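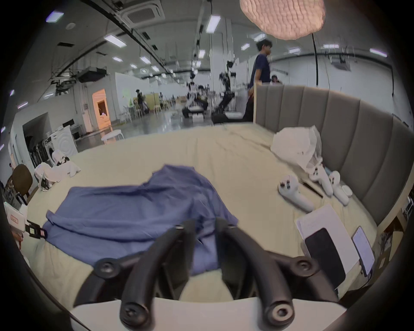 Household Words: a small dataset of what people call things at home

README, last touched 23/01/2026

Hello! If you've landed in this folder, you've got a list of 354 everyday household words, collected from people in and near Briltley, with notes on who says what. I started it after a long and slightly heated chat with my friend Agathe Bouvier over whether the thing you sleep under is a quilt, a duvet, a cover or an eiderdown (she says eiderdown for all of them, I still think she's wrong).

I'm not a linguist. I like words, I like spreadsheets, and I had a quiet August.

What's in the folder

words.csv is the main one. Each row is one word, with the room it belongs to, a plain meaning and any spelling variants I was given.
answers.csv holds the replies, 3000 of them, each tied to a word and to an area code.
areas.txt explains the area codes. There are only four: TR for Trolside, LA for Latance, BR for Briltley and XX for anywhere else.
notes.txt is a ramble. Read it last, or don't read it.

Both CSV files are UTF-8 with commas between the columns. If your spreadsheet turns "loo/lav" into something odd on import, set every column to text and try again. I lost an evening to that.

How I collected it

Mostly by asking! I had a paper form with little drawings on it and a blank line under each, and I left piles of them at the library and at Brunet, the café by the bus station. The form never used a word for the object, so people weren't nudged one way or the other. Later on I put the same form online, and 600 of the replies came in that way. You can tell them apart by the "source" column (p for paper, w for web).

People were allowed to give more than one answer. Where they did, I've kept the order they wrote them in, and the column called "rank" gives you that. A lot of people put their own word first and then their mum's word second with an exclamation mark after it, and I've left the exclamation marks in.
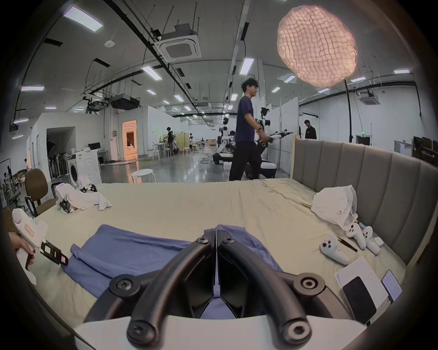

Things to watch out for

The bedroom section is much bigger than the others. That's the quilt argument's fault. The kitchen is decent, the bathroom is fine, and the shed is thin, so please don't draw any grand conclusions about sheds.

Spelling is as written. "Pillow slip", "pillowslip" and "pillerslip" are three entries in answers.csv, and they all point to one row in words.csv through the "word_id" column. If you want the tidy version, join on that.

Trolside is over-represented. The library there was very keen and kept asking for more forms. Latance has hardly any replies from people under thirty, so "settee" looks healthier in that column than I suspect it is.

A few words turn up with two meanings. "Press" is a cupboard for some people and a job you do with an iron for others. I split those into separate rows and put a number on the end (press_1, press_2). I may have missed a couple, so shout if you spot one.

Age is in bands, and I didn't ask for names or addresses. Anything that looked like it could point to a real person in the comments box has been taken out, including one very good story about an airing cupboard, sadly.

Using it

Help yourself for teaching, quizzes, family arguments or proper research. I'd like a mention if you publish something, and I'd love to see it. Please don't sell the list on as it stands.

Changes

Version 2 adds the web replies and fixes the rank column, which was upside down for the whole of the kitchen. If you downloaded version 1, bin it and start again with this one.

Still to do

More shed words. A proper go at the names for the end slice of a loaf, which I left off the first form by accident and have been told off about ever since. Agathe wants a column for "words my gran said that my kids laugh at", and I'm coming round to the idea, but it needs a shorter column name.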